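September 12, 2020
by Zakia

Today I did the drawer of the desk, finally. I promised it to myself in July, when I came back from Lilulano, and then the weeks went away like water. It was raining in the morning and I had no wish to go out, so I made tea, pulled the drawer completely out and put it on the floor.

I did not know that one drawer can hold so many years. There were bus tickets, a key which opens nothing in this apartment, and the receipt from the shop in Ruvberg where I bought my winter boots. 253 crowns for the repair of one heel! I remember I was angry that whole evening. I also found the paper from my language course with my old mistakes marked in red. I read it and I still make two of them.

The envelope with the savings was under everything. I was sure it had 3,000 in it, and I counted 567. I sat down for a moment. Then I remembered the washing machine, and the dentist after it, so nothing is stolen, only spent. I wrote the new sum on the envelope with a pencil.

The black case was at the back, behind the old phone chargers. I had looked for it in the spring in all the wrong places, even in the suitcase. I like this case very much, the white stitches go along all the edges and they make it look more expensive than it was. I bought it at the market in Lilulano, after I had walked past the same table 5 times, because I am shy to bargain. The seller put a price, I said yes, and my aunt laughed at me until dinner.

I must decide what will live in it now. The bank card and the health card, I think, and the small card from the library in Kwan, even if I don't go there anymore. The loyalty cards can go in the trash.

In the evening my back hurts a little, but the drawer closes with one finger. Before I stop writing I make the list for tomorrow, so that I don't begin with the sofa.

For tomorrow:

1. The case: open it on the table and go through the pale blue stack inside, one by one. 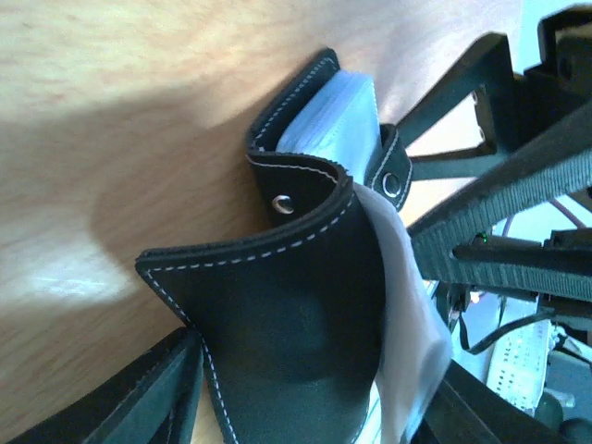

2. Throw out the chargers, but first ask my aunt if she needs one.

3. Buy pencils and a new bulb for the hall.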